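Print this thread | E-mail this thread

Fleece blankets: fold on the bed or fold standing up?

sallano_beth
I keep reading that you should lay a big fleece flat on the bed, smooth it out, and fold it in half lengthwise before you do anything else. I have one from Sallano, very dark, the velvety kind, and I don't buy it. By the time I've walked around the bed twice to pull the corners square I could have folded it in the air and been done. Does the flat method really make a difference or is it just something people say?

hnisbet
It makes a difference if you stack them. Held up in the air, a heavy fleece stretches at the corners you're holding and the middle sags. Then you wonder why your pile leans. Lay it flat, fold down the center, fold again, done.
– Hamish Nisbet, Hanerport

drawerful
Stretches? For the ten seconds you're holding it? I've folded mine standing up since October and it's the same blanket it was. I'd want to see somebody measure one before I believed that.

hnisbet
I didn't say it was ruined. I said it folds crooked.

kettle806
The Atinga booklet that came with my bedding says 85 seconds to fold a throw their way. I timed it out of spite and gave up after the third try. The fleece grabs the sheet underneath and you drag half the bed along with it. Cotton sheet, fleece on top, the two just cling. So "smooth it flat" is easy to write and annoying to do.

sallano_beth
Yes! The clinging is my whole complaint. And a dark one shows every bit of lint it picks up off the bed.

drawerful
Shake it outside first. Then fold it standing up – you're already out there.

mopsy_w
I'm with Hamish on this one, but only for the big ones. A small throw, who cares. For anything that covers most of the mattress I do it on the bed, with the quilt pushed up to the head end so it's out of the way. One fold down the middle and after a few washes the crease more or less tells you where to go.

kettle806
Mine never holds a crease. Fleece doesn't, in my experience.

mopsy_w
Faint one, sure, but it's there if you look.

hnisbet
Please nobody buy the Hisosow folding board to settle this. I did. It's sized for shirts, and a blanket hangs off every side of it.

sallano_beth
Wasn't going to. I'll try the bed way for a couple of weeks and see if the stack looks any better, but I expect I'll be back in the hallway with my arms over my head.

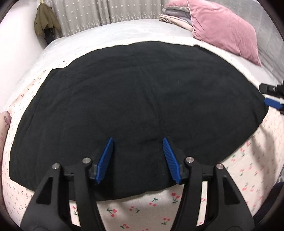
drawerful
My money's on the hallway. Let us know about the lint too, I doubt a flat fold does anything for that.

Print this thread | E-mail this thread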